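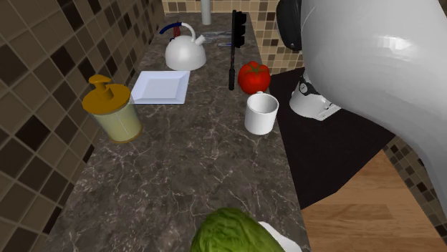 Figure 2. The kitchen counter in the simulator, with the arm coming in from the right.

4. Setting up the counter-tidying task

By now you should have the simulator running and the Arkel policy loaded (if not, go back to section 3, I'll wait). This is the bit I enjoy most, where you get to put things on a worktop and see how the method copes.

The question we were asking at Wetcombe was a simple one. If you train a robot on one layout of a kitchen, how much can you shuffle before it loses the plot? The steps below are the ones I use myself, and they should give you the same test we ran.

1. Open the Plellville kitchen and choose the dark marble counter. The lighter tops work too, but our baseline was done on this one and your scores won't compare if you swap it.

2. Load the object set. You want the kettle with the blue handle, the white plate, the pump dispenser, the mug, the tomato, the lettuce and the tall black utensil. Leave gaps between them on your first go — I crammed everything together when I started and spent a whole afternoon blaming the gripper settings.

3. Set the instruction. Type it in plain words, such as "put the tomato on the plate". Short is fine.

4. Choose your shuffle level. Level 0 keeps every object in its training spot. Level 2 moves them anywhere on the worktop, and it's the one we report.

5. Set the number of episodes to 31. Yes, it's an odd number! The first is a warm-up and gets thrown away, so you end up with thirty that count.

6. Press Run and check the first few attempts by eye before you wander off.

Note: the mug and the tomato sit close to one another in the default layout. If your policy keeps going for the wrong one, look at the camera view it's being fed before you touch the training settings. A tall object in front of a target makes a real difference to what the policy has to work with.

Caution: don't change the arm's starting pose between runs. The pose is saved with the layout, and the software won't warn you if the two no longer match. You'll get a results file that looks perfectly healthy and means nothing at all.

Caution: save your random seed. I mean it. In July I had to redo a full set of runs after closing the window without saving mine.

4.1 Reading the results

Each run writes a small table with one row per episode. An episode counts as a success only if the object is resting on the target and the gripper has let go. Hovering doesn't count, however close it gets — I was tempted to be generous, but then the numbers drift depending on who's marking.

If your Level 2 score is well below your Level 0 score, that's the gap we're studying, so keep both files. Section 5 shows you how to plot them side by side.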